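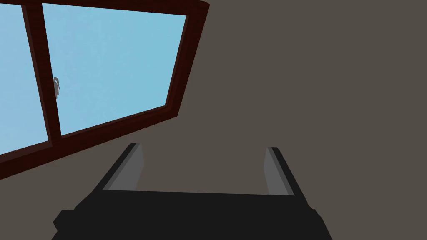 Tamara Vakulenko wrote in to say that I was wrong about Ploseck and that the upper level is the only part worth the bus ride. She also says the shoe repair counter moved up there in January, next to the fabric store, and that I must have walked right past it.

OK, Tamara, I went back through my notes and you win! I did walk past it. I was busy looking for the elevator (still hidden behind the pretzel stand, still no sign).

So, the upper level. Romaniuk has the big corner unit now and it's mostly coats and luggage, plus one long rack of scarves that I could have spent an hour at. Joda is two doors down and much smaller – candles, cards, that kind of thing – and the woman at the register wrapped a single mug for me like it was going overseas. I love a store that still does that.
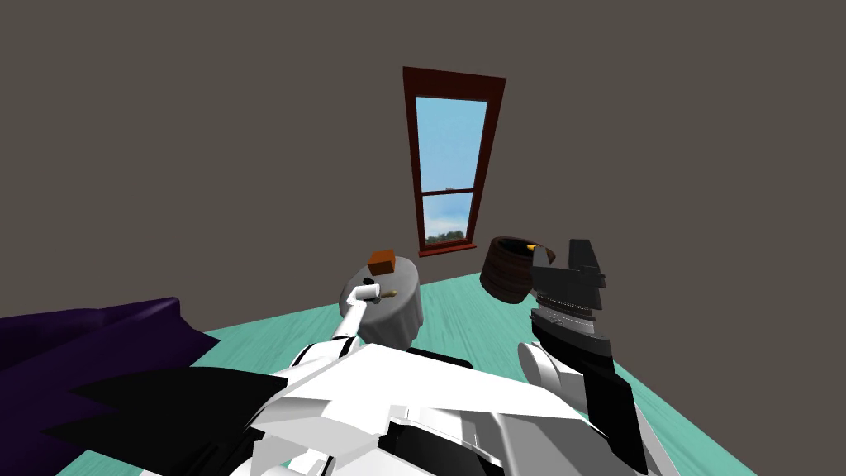
Side table by the window, basket close by.

Parking is the part I'd grumble about. The garage has 257 spaces and up to 60 of them get roped off for deliveries, so I circled twice and ended up on the street anyway. If you're coming by bus, get off at the stop after the bank, cross over, and use the side door.

Bruterier, the bakery by that door, has the poppy seed rolls I keep going on about. They sell out early. I got the last two and ate one on the steps.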